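Bamboo sleeping mat

A bamboo sleeping mat is a thin, flexible bed covering made of narrow bamboo strips. It is laid over a mattress, sheet or quilt in warm weather and gives a firmer, smoother surface than cloth. Mats of this type are common in East and Southeast Asia.

Construction

The strips are split from the outer part of the stem, sanded, and woven or stitched side by side. Many mats are left in their natural color. Others alternate tan strips with dark brown ones, the darker tone coming from heat treatment or stain. The edges are often bound with cotton tape.

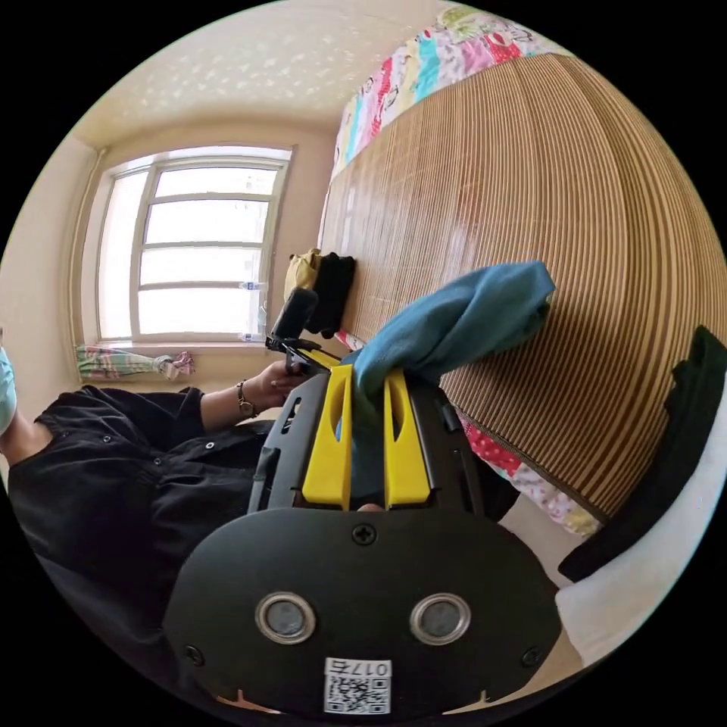

Use and care

Mats are usually put out in June and rolled up again when the nights turn cool. Clothes are often folded on the bed, as the flat surface makes it easy to smooth out sleeves and hems. The mat is wiped along the strips with a damp cloth and dried in the shade. Strong sun can make the bamboo brittle. A mat in regular use lasts almost 6 years.

Regional production

In the Illeck valley, mat weaving was winter work on farms. Workshops in Livora later took over most of the trade, and 50 looms were in use there at its height.

See also: Bedding, Quilt, Rush mat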